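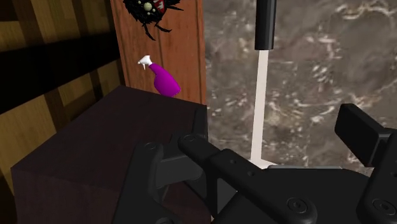 I get asked about my cleaning routine more than anything else on this site, so I finally sat down and put the answers on one page. Quick background: I rent out two cabins, Skokier and Studholm, and I clean them both myself between guests. There is a lot of bare wood involved. If you have a wall of mixed planks, golden-tan boards next to darker brown ones, you already know that dust shows up on the dark strips and smears show up on the light ones. A purple spray bottle parked by the top edge of a brown cabinet is pretty much what cleaning day looks like, so let's start with what goes in the bottle.

What do you spray on wood walls?

Mostly water! I use a few drops of plain dish soap in a full bottle, and I spray the cloth, never the wall. Then I wipe along the grain and go over it again with a dry cloth. I tried a fancy oil soap one winter and the walls felt tacky until spring.

How often do you wash them?

The full wash happens twice a year, once in December before the holiday bookings and once when the mud is finally gone. Between guests I just run a duster over the ledges and behind the beds.

Doesn't vinegar work better?

On glass, sure. I love it on the shower door. On finished wood I leave it alone - it took the shine off a windowsill at Studholm and I still look at that spot every time I walk in.

What about spiders?

This is a cabin in the woods, so yes, there are spiders. I vacuum the corners with the long attachment and I check up high, above the doors and along the tops of the panels, where people forget to look. I don't spray poison indoors. If you find one during your stay, a glass and a postcard will do the job (there are postcards in the kitchen drawer).

How long does one cabin take?

Skokier is 470 square feet and takes me a morning. Studholm is only 314 square feet but it has the loft ladder and that awful little bathroom, so it takes just as long. I've stopped trying to do both before lunch.

Do guests have to clean before they leave?

Please don't strip the beds! I know it's meant kindly, but I like to check the sheets where they are. Do the dishes, take the food out of the fridge, and bag up the trash. I don't charge a cleaning fee on stays of 14 nights or more.

Can I bring my dog?

At Skokier, yes. Studholm has the new rug, so not there, sorry. Towels for muddy paws are on the hook by the back door.

I have a question that isn't on here.

Use the contact form. I answer in the evenings, usually after the laundry's folded.

Page last updated 12 February 2020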